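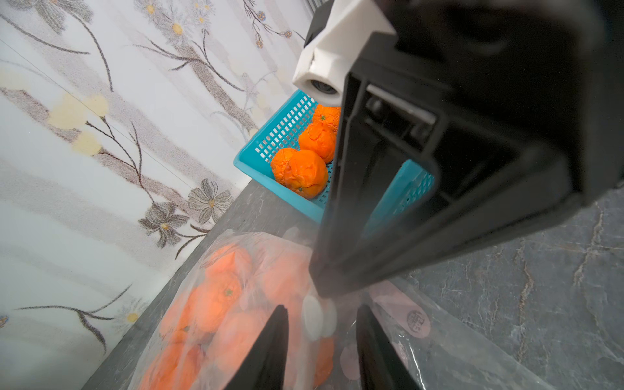

Section 4. Comparing two finger sets on soft fruit

Now for the fun part! By this point the Veltik arm is homed, the Delura wrist camera is talking to the controller, and you have both finger sets on the bench: the flat Hailu plates and the padded Rimora pair. Fruit is a wonderful test load. It's round, it gives a little, every piece is a different size, and a bad grip shows up right away.

You will need: a bag of mandarins, a plastic basket with straight sides, a 2.5 mm hex key, and a clear stretch of counter within reach of the arm.

4.1 Fit the first finger set

1. Press Hold on the controller and wait for the amber light.
2. Slide the fingers onto the carriage until they click, then tighten both screws by hand. A quarter turn more with the hex key is plenty.
3. Open the Tools menu and pick the matching finger file. The Rimora pair is file 813.
4. Run Open/Close three times with nothing between the fingers. Listen for scraping.

CAUTION: Keep your hands out of the gripper while Open/Close is running. The fingers are blunt, but they will still pinch.

4.2 Set the force

5. Start at 12 percent. Yes, it feels low — try it anyway.
6. Raise the force in single steps until a mandarin stays put when you tap it.
7. Write the number on the log sheet before you change anything else.

Note: Film is slippery and it wrinkles under the fingers, so picks from a closed bag need their own force value. Log them on a separate line.
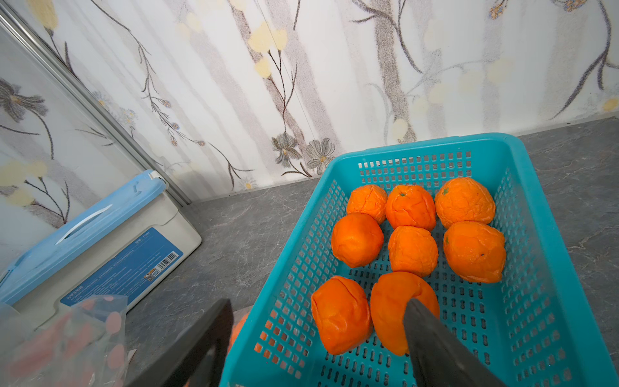
4.3 Work inside the basket

8. Jog down slowly and stop 20 mm above the rim.
9. Turn the wrist so that one finger can drop between the fruit and the wall of the basket. Thin plates are great at this.
10. Close, lift, pause for a slow count of three, and lower.
11. Repeat with a piece from the middle, where there's much less room. This is where the two sets really part ways!

CAUTION: If a finger lands on top of a piece of fruit, press Hold and jog straight up. Don't close the gripper to "save" the pick.

4.4 Swap and repeat

12. Wipe the fingers with a damp cloth. Juice dries sticky and throws off the next result.
13. Fit the second set and go back to step 3. Use the same basket in the same spot.

Note: Harriet Ruiz-Ortega, who wrote the log sheet, suggests 300 picks per finger set. Smaller batches are fine for a first look, and you'll already have a favorite by then.

Save the log before you power down. Camera settings for shiny surfaces are in Section 5.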